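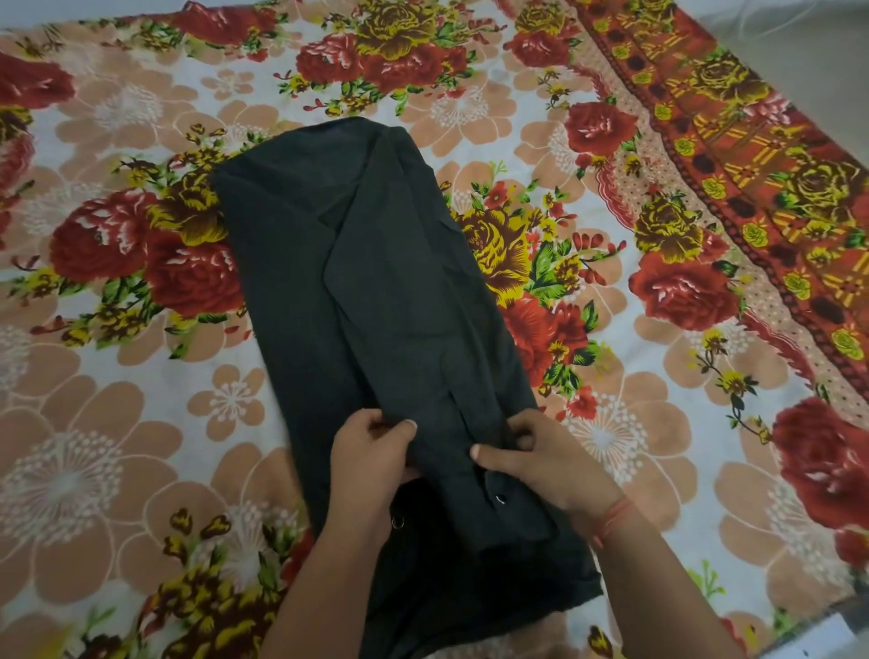

It was worth every minute of lost sleep, one visitor said as the sun came up over the Ekilville observatory, and she would gladly do it all again next June. She had just seen Saturn's rings for the first time.

The observatory's summer star night drew 60 people to Drurkar Hill, the best turnout in its seven years, and what a sky they got! The clouds cleared before 11 p.m., Jupiter showed off all four of its big moons, and Saturn followed, bright and steady in the south. Lines at the main telescope ran long, but people happily passed binoculars around while they waited (the Milky Way was plain to the naked eye by midnight).

The evening also raised $1,540 toward a new mount for the old Leung telescope, which has been out of use since winter. Well over 50 meteors were logged before dawn, a great count for a night with no major shower.

The next open night is planned for the end of the month at the Drullari field, weather permitting. Bring a blanket and a red flashlight. Admission is free.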